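# Two arms, one planner, and the near one keeps stopping mid-table

**kraft_paper_kid** · 7th May

Okay, I need more eyes on this. We have two arms working over one long table, running a drink-making task, and the planner is driving me nuts. 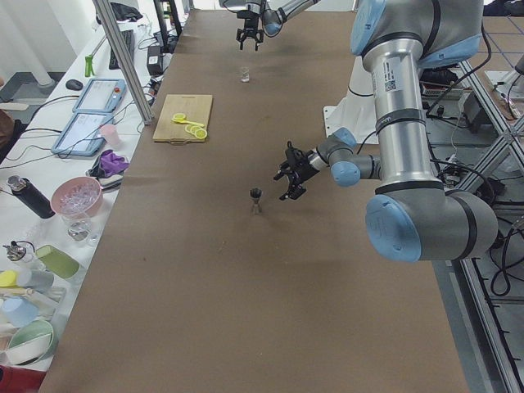
*Both grippers over the table, jigger nearest the close one, shot glass down the far end.*

Everything goes through one planner (Breltlow, our own wrapper, nothing fancy). The near arm goes for the jigger, the far arm goes for the shot glass. Each one alone is fine. Run them together and the near arm freezes on its approach, sits there for 3 seconds or so, then replans with the elbow swung way out toward the frame. I've logged 154 runs and 40 of them did it. Any ideas before I start ripping things out?

**olatunji_fork** wrote:

Are you planning both arms as one big joint space, or one after the other with the first path as a moving obstacle? If it's the second, I'd bet money on timing. The far arm starts a bit late, your near arm's path is no longer valid, the monitor trips, and you get the goofy elbow solution because the replan starts from a random seed.

**kraft_paper_kid** wrote:

One after the other, yeah. Joint space for both was painfully slow when I tried it (like go-get-a-coffee slow).

**mostly_quaternions** wrote:

I don't buy the timing thing. Look at the stuff on that table! A jigger is small and shiny, a shot glass is clear, and depth cameras hate both. I think you're getting junk points floating over the paper and the collision checker is treating them as solid. Dump the voxel map at the moment it freezes and I bet there's a blob next to the gripper.

**olatunji_fork** wrote:

Then why does each arm run fine alone? Same glass, same jigger.

**mostly_quaternions** wrote:

Different views! If the self-filter is a little off on the second arm, its gripper leaves crumbs in the map when it moves. Run one arm with the other parked and you'd never see it.

**kraft_paper_kid** wrote:

Ooh, okay, that I can check. The Jamell filter padding is still whatever it shipped with, I never touched it.

**nilolstead_dan** wrote:

You're both skipping the easy one. Seed the replan from the current joint state and add a cost on elbow travel. It won't fix the freeze, but at least the arm won't go wandering off toward the extrusion while you figure it out.

**olatunji_fork** wrote:

Agree on the seed, not on the cost. I tried a cost like that and spent a week tuning it. Just clamp the elbow range for this task.

**kraft_paper_kid** wrote:

Update: dumped the map on 5 freezes. Blob in four of them, right where the far gripper had just been. So crumbs! But the fifth map was totally clean and it froze anyway, so I think olatunji_fork gets that one. Bumping the padding tonight and logging start times for both arms. Will post the numbers when I have them.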